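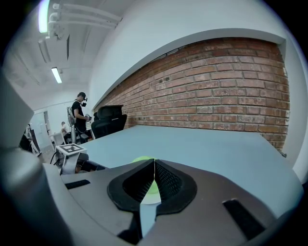 Ticket 998 – Facilities, Bremis building, second floor
Subject: Long table, things roll off it
Opened by: Pao-chu Hung
Priority: Low (I set it to Medium, it came back Low)

The long table by the brick wall isn't level. Put a tennis ball on it and let go, and sooner or later you will be under the table looking for a tennis ball. Pens do it too. I would like it level, or I would like a tennis ball on a string.

Update 1, Facilities
Please confirm the table is the problem and not the floor.

Update 2, P. Hung
I've been told the floor is a separate form. The ball always heads for the brick side, wherever on the table I start it. With the table turned end for end (two people, one bruised shin) it went for the brick side again. So, floor. I did not want it to be the floor.

Update 3, Facilities
Form 233 covers floors. Closing this ticket.

Update 4, P. Hung
Reopened. I don't need a new floor, I need one side of a table to be slightly taller. Does this table have adjustable feet?

Update 5, Facilities
According to the order from Hattori, yes. They turn by hand.

Update 6, P. Hung
They do not turn by hand. They turn with a wrench and some language. Brick side is now up three full turns. The ball stays put in the middle and at the door end, but still wanders off near the black office chair. Also found two pens and a Tretar key fob down there, if anyone is missing one.

Update 7, Facilities
Try one more turn on the leg nearest the chair, then check it again with weight on the table.

Update 8, P. Hung
One turn was too much – it now rolls toward the chair, which at least makes it easy to catch. Backed off half a turn. Ball stays where I put it, all along the top, including with the Brinska catalogs stacked at one end.

Please leave this open until January. I want to see what happens once people start leaning on it again.

Update 9, Facilities
Status changed to Resolved.

Update 10, P. Hung
Reopened.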